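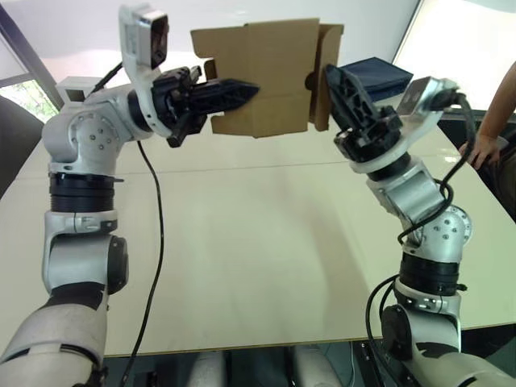 The Last Mango Boat

Home Stories Poems Archive Submit About

My grandmother sold mangoes off the back of a boat called the Lana, and the summer I turned 11 she let me steer it!

We left Nakau before sunup with 700 mangoes under wet sacking and one thermos of sweet tea. The whole bay smelled like fruit. I held the tiller with both hands and sang every song I knew, loudly, and Grandma sang the low parts and slapped the time on the gunwale.

"Keep the church on your left ear," she said.

"What if I turn my head?"

"Then don't turn your head."

So I didn't, for two hours, and oh, my neck! But the church stayed put and the water went from black to green, and then there were the roofs of Mathebula, red and blue and crowded right down to the pier. People were waving before we'd thrown the rope. They knew her engine by its cough.

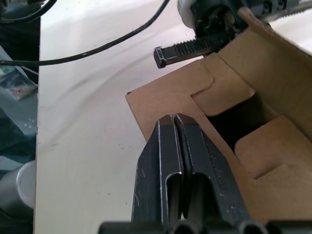 MATHEBULA, April

I came back this spring, 33 years later, on the big white ferry that carries 300 passengers and sells terrible coffee. The pier is concrete now. The mango ladies are still there, though, still shouting, still splendid, and I bought more than I could carry.

"Whose girl are you?" the oldest one asked.

I told her the name of the boat. She put down her knife and coughed, twice, exactly like that engine, and started picking me out better mangoes.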